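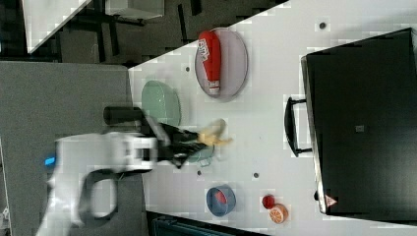 Uthai Srisuk reckoned we should have bought real fruit, and told me so in the first week: children can tell a plastic banana from across the room, and they'll stop playing properly the minute they do. I didn't agree then and I don't agree now, but it did give me my question, so thank you Uthai!

My project is about play food and the table you put it on. I wanted to know how you lay out a pretend kitchen so that small children sort things, serve things and put them back, without a grown-up hovering and saying "where does that go?" every two minutes. I called it Lolo, after my gran's cat (my supervisor had hoped for something more serious).

What went on the table

I had a budget of 2,506 baht and spent most of it at Dallton, the discount shop behind the bus station, where I must have gone up and down the plates aisle for an hour. I wanted a mix. Some flat plates, a bowl, a few bits of toy fruit, and something that isn't fruit at all, which is how the red squeeze bottle got in. It looks like ketchup and every child I've met has an opinion on ketchup. The plates are deliberately dull colours, pale green, light teal and grey, with the blue bowl as the one strong colour. I thought that would help the yellow of the banana and the red and orange bits stand out, and I still like how it looks against the white tabletop.

The big black box-shaped appliance on the right was a late addition. I'd planned the whole layout as a cold kitchen, just plates and serving, and then the first parent I talked to at the Wattanapong play centre asked where the cooking happened. Fair point. It takes up a third of everything, though, and I had to squash the plates closer together than I'd drawn them. The warning sticker stayed on. I did wonder about peeling it off, but a kitchen has stickers in it.

How I tried it out

I ran 2 sessions at Wattanapong in November, same table both times. In the first I gave each plate a job (fruit here, sauces there) and explained it at the start. In the second I explained nothing and just left a few things already in place. I wrote notes by hand and typed them up the same evening, and that came to 800 words for the first session and only 300 for the second, mainly as I was enjoying myself and forgot to write.

The second went much better. With a bottle already lying on the grey plate, the children treated that plate as the sauce plate and told each other off for using it wrongly. The bowl filled up with anything small and round. The orange slice never found a home at all, it got moved to the bare tabletop again and again, and I think a slice is just awkward: it's flat like a plate thing but small like a bowl thing.

What I'd change

A smaller cooker, definitely. I'd also like proper raised edges, and Flunodard do a wipe-clean tray that might work if I can get one cheaply. And I'd swap one of the ovals for something square, as the plates were a bit too alike.

Last updated: 21 Nov 2025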